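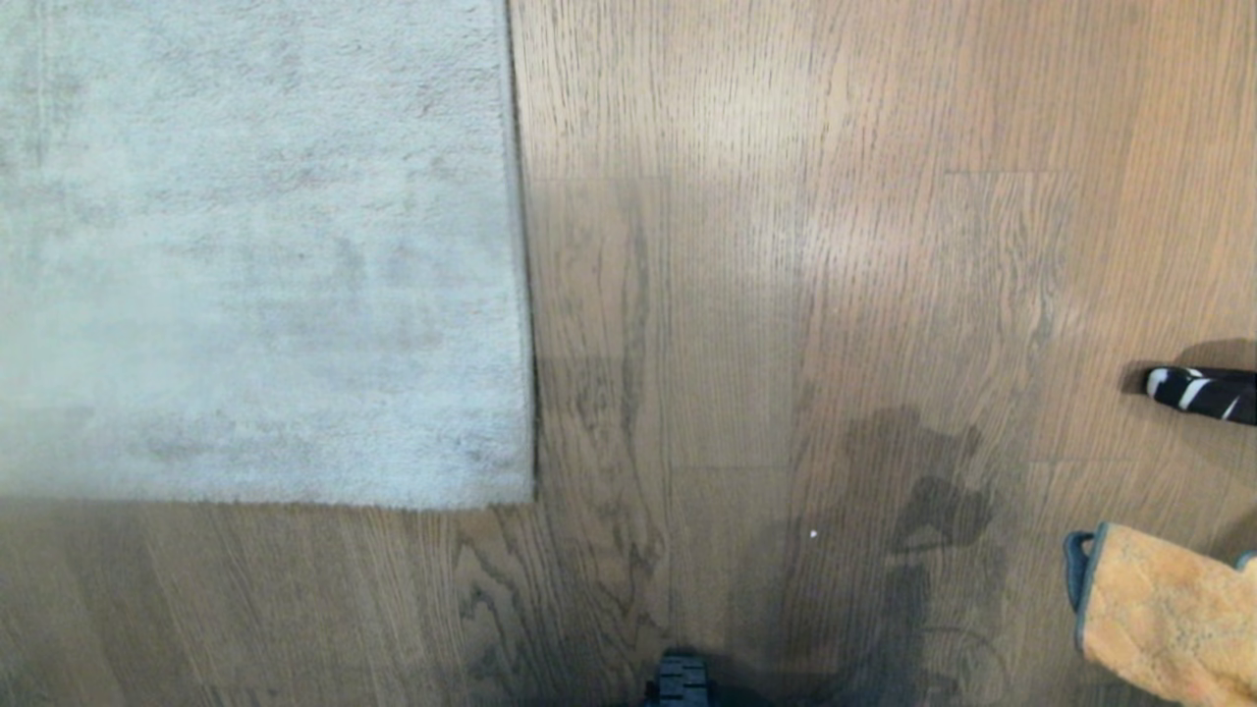 Last changed: Wednesday, January 8, 2014

Housekeeping Practice, Unit 5
Rugs on wood floors
Notes by Jonas Ortner

Reading before class: the Nollgate floor care booklet, section 2. Skip the part on stair runners.

Terms
Pile - the yarn standing up from the backing. Shag has a long, thick pile.
Field - the main area of the rug, inside the edges.
End joint - the short seam where one plank meets the next end to end. The long seams run with the planks.

Looking over a light gray shag
Pale gray shag is rarely one even tone. Darker patches can be soil, pile lying in another direction, or yarn that was mixed that way to begin with. Brush the pile one way with your hand, then back. If the patch moves or changes, it is only the lay of the pile. If it stays put, blot it with a damp white cloth and look at the cloth.

A fluffy edge is normal on shag. Do not trim it. Check the binding underneath, and write down any loose stitching on the room sheet.

Order of work
Shake small rugs outdoors. Vacuum large ones with the beater bar off, suction only.
Fold back one side, up to 18 inches, and vacuum the floor under it.
Dust mop the bare planks in the direction of the grain.
Wipe with a barely damp cloth. Leave the rug folded back until the wood is dry.

Reflected light hides dust on oak-colored floors. Look at glossy patches again from the other side of the room.

For next time: bring the Nekthorpe sheet, questions 1 to 12.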